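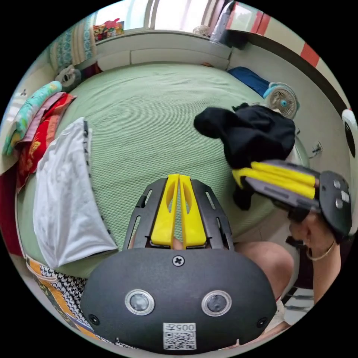 Black fabric held in the yellow fingers of a gripper, at a bed with a pale green cover.

Lumturie Georgiev folds her laundry on the bed. She has a table in the next room and a counter in the kitchen, and she has tried both. The bed is wider, it is near the closet, and she can sit down to do it.

She lives in Alvarado, in an apartment of 660 square feet with one closet and no linen cupboard. The washers are in the basement, 2 machines for the whole building, so most tenants carry up a full load at once. Georgiev brings hers up in the evening and tips it out on the bedspread. Dark clothes come first.

"Black things are the ones I put off," she says. "You can't tell the front from the back, and you can't tell a top from leggings until you shake it out."

Her way of folding is simple. She lifts a piece by the shoulders or the waistband, gives it one shake, lays it flat and smooths it with her palm. The sides go in, then the bottom comes up. Anything that won't lie flat is rolled. A basket takes her 90 minutes if the phone rings and a good deal less if it doesn't.

The folding habits of small households are the subject of a survey by Govano, a home storage company that sent questions to 1,361 renters in December. More than half said they fold on the bed. The sofa came second. Very few had a surface kept only for laundry, and many said clean clothes spend at least one night on a chair.

Tayla McKinnon, who designs closets for Govano, was not surprised by the answers. She thinks people buy bins and dividers before they have looked at how they put things away.

"Start with where the pile ends up," McKinnon says. "If it always ends up at one end of the bed, put the storage there."
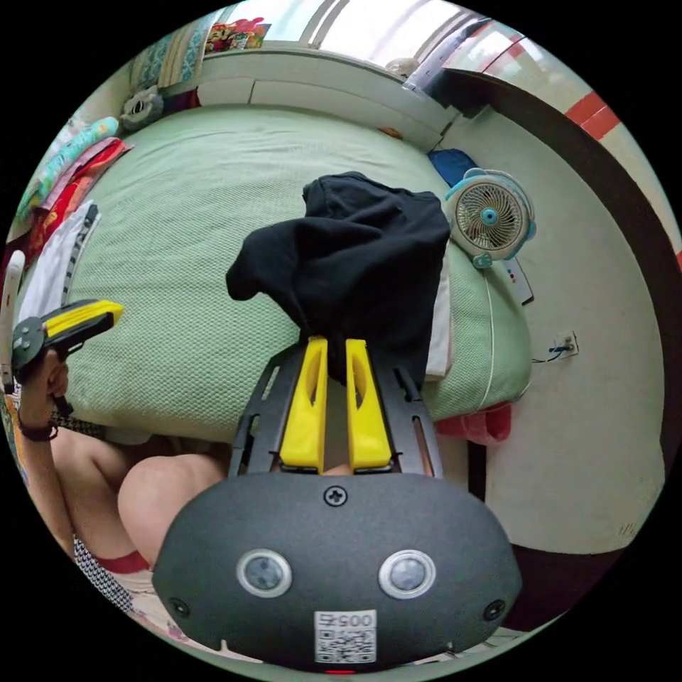

Georgiev has not bought any storage for the corner by her window, where the folded fabrics are stacked against the wall. Colors go there, reds and pinks with the turquoise, and the stack gets moved to the closet when it begins to lean. She keeps a small fan on the bed while she works because the room faces west.

McKinnon would add a low shelf. She suggests one no deeper than a folded bath towel, and she would leave the top open so that the pile can still be dropped there at night. Georgiev has measured the wall and is thinking about it. For now she is more concerned with the black clothes, which she wants to hang up this winter instead of folding, if she can find room on the rail.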